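Visit report: open afternoon at the Varthorpe handling lab, Brodau

Filed under: Standards and site practice

The Varthorpe lab in Brodau opened its doors to outside visitors for one afternoon in March. I went because our own shop at Brusstead is rewriting its rules for hand-guided tooling, and because Varthorpe has been working to a written code of practice for longer than most. The code is called the Kiani sheet, after the building where it was first used. It runs to 7 pages and is kept at the sign-in desk, where visitors are asked to read the first page before going any further.

The lab records people doing small manual jobs with hand-held grippers, and the recordings are later used to teach robot arms the same jobs. Most of the code deals with the person holding the tools and the table in front of them. Very little of it concerns the software. I had expected the reverse. 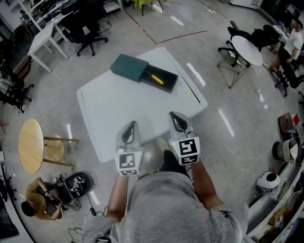

Table rules take up the second page of the Kiani sheet. The work surface carries the items for the current task and nothing else: no cups, no phones, no spare parts from the task before. The start position of each item is agreed before a run and written on the task card. For the screwdriver task the starting state was the teal box with its drawer open and the yellow-handled tool lying diagonally inside. The rule I noted for our own use is that a run which starts from the wrong state is marked void, even if the job itself is then done perfectly. The person on the tools has the right to call a run void and does not have to explain why at the time.

Marker tags have a section to themselves. They are to be wiped at the start of a shift with a dry cloth, and a tag with a lifted corner is replaced, never glued back down. Fingers stay off the printed faces. This sounds fussy, but a tracking fault traced to a dirty tag will usually have spoiled a good many runs before anyone sees it in the data.

Floor marking was less well covered. The sheet says that a taped line is a boundary for visitors and for moving bases, but gives no tape colour and no minimum clearance. I asked about this and was told that a revision is being drafted. Cables are dealt with in one sentence, which asks that they be kept out of walking routes "where practicable". I would want something firmer. Our own draft requires a cable cover wherever a route is crossed, and I see no reason to weaken it.

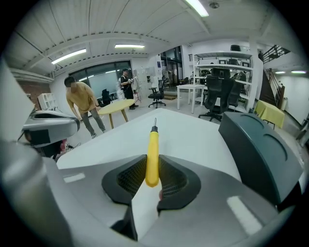

The same page sets out who may enter the work area during a run. The limit is one person on the tools, with a second allowed only to reset the table. Other staff may carry on with their own work elsewhere in the room, as this is a shared space and clearing it for every run would stop the place working. Anyone in the room is told at sign-in that they may be recorded. A task set is capped at 6 runs, followed by a break away from the table. The cap was brought in on account of forearm strain, and the shift log has a column for it.

Record keeping is thorough. Every run gets a number, a task card reference and a pass, fail or void mark. The target for the present task family is 1000 accepted runs, and 78 voids had been logged up to the day of the visit. I was glad to see the voids kept on file with their reasons. Many sites delete them and lose the only evidence they have of which rules are being broken.
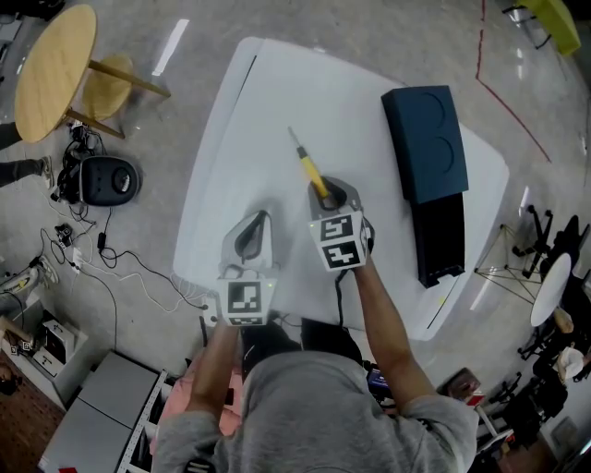 Report and notes by the Brusstead workshop safety desk
Posted in: Visits | Robotics | Good practice

Tool handling came last. The sheet asks that a pointed or bladed tool be held with its tip away from the body at all times, and that it be put down before the holder turns or steps back. Passing a tool from gripper to hand is not allowed. It goes on the table first and is picked up from there. Loose cuffs are to be pushed up, and lanyards come off before the grippers are picked up.

Points I am taking back to Brusstead: the void rule, the cap on runs, and the tag section more or less as written. Points I would change: the wording on cables, the missing clearance figure for floor tape, and the lack of any check on the grippers themselves. The sheet assumes that a gripper which powers up is fit for use. Ours will need a finger pad inspection as well – worn pads slip, and a slipping screwdriver is a hazard whichever way it is pointed.

Copies of the Kiani sheet can be requested from the Varthorpe front office. The version we were given is marked as a working draft, so check the issue letter on the cover before quoting from it.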